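# Recording your first batch of pick-and-place demos

So you've got an arm, a gripper and a box to drop things into, and now you need examples for the thing to learn from. I've been doing this for a while on our block-moving task (we call it Traron, don't ask) and my first batch was mostly rubbish, so let me save you a week!

Start by writing the task down in one sentence. Ours is "take the block out of the black box and put it in the pink one". If two people would read your sentence differently, rewrite it.

Next, fix your start pose and save it. Every recording begins there, arm still, gripper open. Then do a few dry runs without recording – you want your hands to stop thinking about the controls. 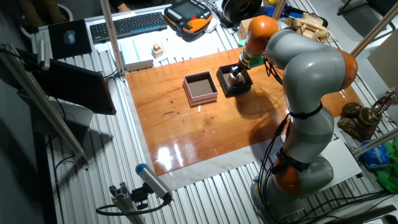 Move at one steady pace and don't stop to admire your grip. Long pauses are poison: my early model learnt to hover over the box for six seconds because I did. If you fumble, bin the take, put everything back and go again.

Between takes, shift the block a little and turn it a bit too. I do 8 takes, then a break, then I watch them all back at double speed before carrying on. Štefánia Kuruc taught me that last bit after I'd recorded a whole afternoon with the lights changing (sorry, Štefánia).

We stopped at 403 good takes. Name your folders by task and operator, back them up the same day, and keep 2 takes in every batch aside for testing.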